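## Tables wanted for the Masstead swap supper

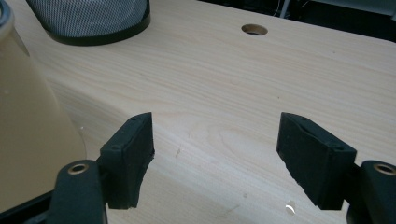
*Pale wood grain, close up.*

Well, friends, the swap supper is coming round again, and after the lovely crush we had in August (71 of you, and I think every one brought a casserole!) we are going to need more places to sit. Marlina Hidayat has kindly offered her two long folding tables, and Octavio Alvarado is bringing the benches from his porch, but we would still love to borrow a few more - card tables, kitchen tables, anything that stands level and fits through the side door, which is narrower than it looks.

Please put your name on masking tape underneath, as two tables went home with the wrong families last time and one of them only turned up at Christmas. Tane Mudgway has his truck until 18th February and is happy to come and collect, so do call him before then if yours won't fit in the car.

Supper is at six, with the seed and book swap afterward. Bring a dish, a fork and a sweater - the hall heater is still being moody - and if you have any of those big serving spoons, bring them too, we never have enough!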